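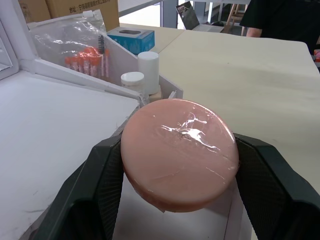

Our project compared two sets of finger pads for the Rikska gripper, the stock Mutard pads and the softer mesh ones from Zavico, on the kind of small clutter you find on a dressing table. We wanted objects that punish a bad grip. Our favorite by far was the round pinkish disc in clear plastic wrap, because the film creases and slides a little before the fingers really get hold of the thing inside – and you can see it coming on the wrist camera if you know where to look! Each pad set got the same starting positions and the same closing speed.

We logged 287 tries in all. A try counted as good if the disc was lifted and set down again without a drop.
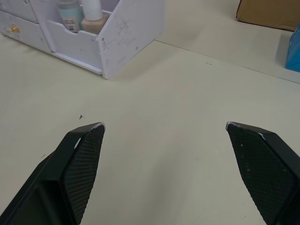

Chien Student Projects, Volume 8, page 219

Wear was something we had not planned to measure, but we got curious and began checking the pads and tips before every session. Small scuffs on the tips made no difference that we could find. Dust on the pads did, and a wipe with a damp cloth brought the grip right back. The other surprise was how much the opening width matters. If the fingers start too wide, the wrist camera 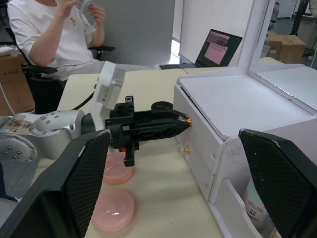

loses sight of the pads until the last moment, and the person driving has to guess. We tried three widths and settled on the middle one, which felt so much better that we went back and redid the early tries with it. That cost us most of November, and we would do it again.
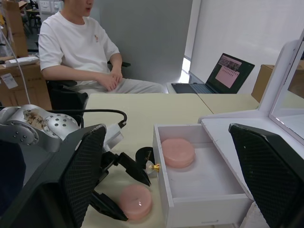

Drawer task

The second task was harder and a lot more fun: open a small drawer by its knob, then put a disc inside. Pulling the knob needs a light touch, and both pad sets managed it once we lowered the closing force.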